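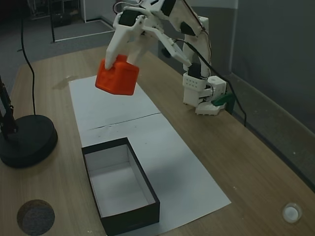

Reranwood Cube and Box: table set notes

This folder covers the Reranwood table set: a small cube, an open box, the paper the work is laid out on, and the records that go with them. It is meant for people who want to use the recordings or lay out a similar table of their own.

What the set contains

The cube is orange-red, with softly rounded edges and a matte surface. Its colour stands out well from both the white paper and the light brown table top, so it is easy to find in the recordings.

The box is rectangular, black outside and white inside. It is used open. The lid is stored with the spare cubes and plays no part in the task.

The paper is plain white, in two sheets laid edge to edge. The seam between them is visible as a thin line. Grey marks build up on the sheets with use and have been left alone. If your method is sensitive to small dark flecks, mask the paper before you start.

The activity

Each episode is one attempt at putting the cube in the box. The cube starts on the paper, outside the box. An attempt ends when the cube is resting on the floor of the box or when time runs out.

There are 300 episodes. Of these, 244 are marked as placed. The rest are marked as missed, which covers drops outside the box, cubes left on the rim and attempts that timed out. Missed attempts are kept in the same folder as the others, so filter on the result column if you don't want them.

Starting positions

The cube may start on either sheet and at any angle. We did not line it up with the paper edges. Positions close to the seam are included.

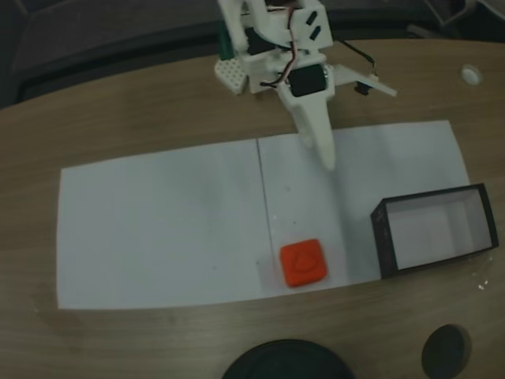
Files

episodes.csv has one row per episode, with the result, the starting sheet (left or right) and a free text note.
stills/ holds 1322 still pictures in JPEG format.
layout.txt gives the order for setting out the table.
CHANGES.txt lists corrections.

The note column is blank for most rows. Where it is filled in, spelling has not been tidied.

Setting out the table

Wipe the table and let it dry.
Lay the left sheet first, then bring the right sheet up to it. A slight skew is fine.
Stand the box on the paper with the lid off.
Place the cube last.

Known problems

The sheets creep apart over a long session. Version 2 of the notes column flags episodes where we saw a gap.
Shadows fall across the paper and change between episodes.
Some stills were saved twice under different names. Ait Brahim keeps a list of the duplicates and it will be added in August.

Use and credit

Free to use for teaching and research. Please credit Arnonar and link to this page. The Fliltinico table set has a different layout and its own notes, so please don't merge the two without keeping a source column.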